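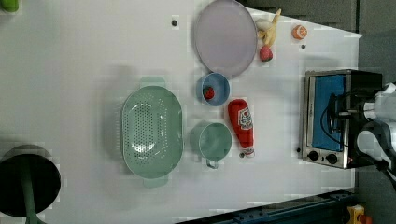 Gripper at the oven door, overhead view.

Lindano tabletop kit, one month in

torque_ledger wrote:
Posting notes on the Lindano kit with the Cadilis control package, rented on the 30 day plan. Setup was 11 hours including camera calibration. We have logged 472 attempts on play kitchen items. Pick and place is acceptable. Appliance doors are the weak point: the default grasp approaches from too high and the force limit trips early. Lowering approach speed helped.

My main complaint is cabling. 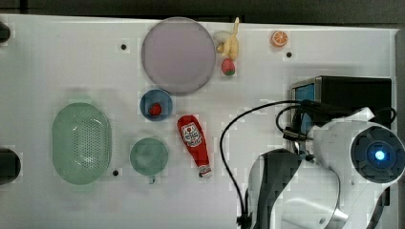 Cable loop on the tabletop, arm at lower right.

The supplied clips don't hold a loop that size. Replacements have to be ordered separately.

benchmark_ondieki wrote:
Disagree on the clips. They hold if you route along the upper link and leave slack at the wrist only. Page 166 of the manual. What are you getting on bottles?

torque_ledger wrote:
Tried that routing. It binds at full wrist rotation. On bottles, the planner wants to close across the widest section, and on a ketchup bottle lying on its side that leaves very little clearance. I override it and close nearer the neck. 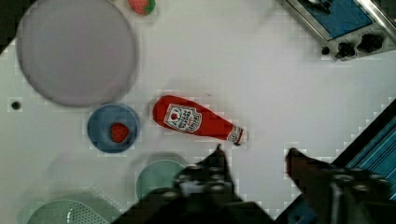
The override has to be set per object and is lost on restart. Support (Rehema Rweyemamu, quick to answer) confirmed it and said a fix is planned for April.

kv_south wrote:
We run the Koduvton package on the same arm and it saves overrides. It costs more and the wrist camera driver is worse. I wouldn't call either one finished.

benchmark_ondieki wrote:
Losing settings on restart is a config path problem. Check write permissions before blaming the planner.

torque_ledger wrote:
Permissions are fine. Support had me check those first. One more from the other camera, for the routing question. 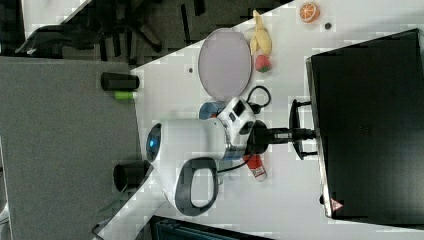

Black cable looping from the wrist module.

kv_south wrote:
That loop is too long for either package. Shorten it and rerun the rotation test.

Last edited 11/27/18 by torque_ledger: corrected attempt total.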